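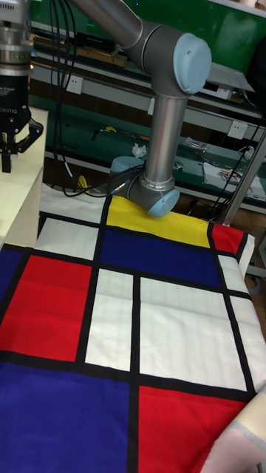

Zelham textile fair returns with longer hours and a bigger remnant hall

The Zelham Household Textile Fair will open its doors again in July, with 52 stalls selling tablecloths, bed linen, curtain lengths and upholstery fabric. The fair is moving from the old corn hall to the Mutinard building on the east side of town, where there is more floor space and a loading bay at the back.

Organisers say the move was forced by numbers. Last year the fair drew 2,000 visitors over two days, and at midday the queue for the remnant tables went out of the door and past the post office. The corn hall has one entrance and a narrow staircase to the upper floor, and several traders had asked for a site where they could bring in rolls of cloth without carrying them up by hand.

Printed table linen will have its own section for the first time. Traders report that plain white and cream cloths are selling more slowly than they did, while large patterns in strong colours are doing well, particularly blocks of red, blue and yellow divided by black lines. Haddad, a wholesaler which supplies several of the stalls, said its bold geometric designs sold out twice last spring and have been reprinted in three sizes.

Prices at the fair vary widely. Small cotton cloths from last season start at a few pounds, and hand-finished linen for a table seating ten can cost more than £200. Most stalls take cards, but some of the remnant sellers are cash only and the nearest machine is at the petrol station on the ring road.

Visitors who want cloth cut to size should bring their measurements. For a tablecloth, stallholders ask for the length and width of the table and the drop wanted at each side. Cutting is free on lengths bought at the fair. Hemming is charged by the metre and can be collected the same day if it is handed in before noon.

There will be a programme of short talks in the side room, each lasting 45 minutes. Subjects include getting wax and red wine out of linen, lining curtains at home, and how to tell a woven pattern from a printed one. The talk on stains was full last year and will be given twice. Places are free but must be booked at the information desk on the day.

A repair table run by the dyers Plustavine will accept torn or faded household linen. Small darns will be done while people wait. Larger jobs will be taken away and returned by post, with the cost agreed beforehand. The firm will not accept silk or anything with a rubber backing.

The council has agreed to run an extra bus between the railway station and the Mutinard building every half hour during the fair. Parking on site is limited and the spaces nearest the entrance are kept for blue badge holders. Drivers are asked to use the field behind the swimming pool, where parking costs £3 for the day.

Residents of the streets next to the building had raised concerns about early deliveries. Under the terms of the licence, traders may not unload before 7am and engines must be switched off in the bay. The licence covers this year only and will be looked at again in the autumn.

The fair is open from 9.30am to 6pm, an hour and a half longer than before. Entry is £4 for adults and free for under-16s. Dogs are not admitted, apart from assistance dogs. Tickets are on sale at the library and at the door.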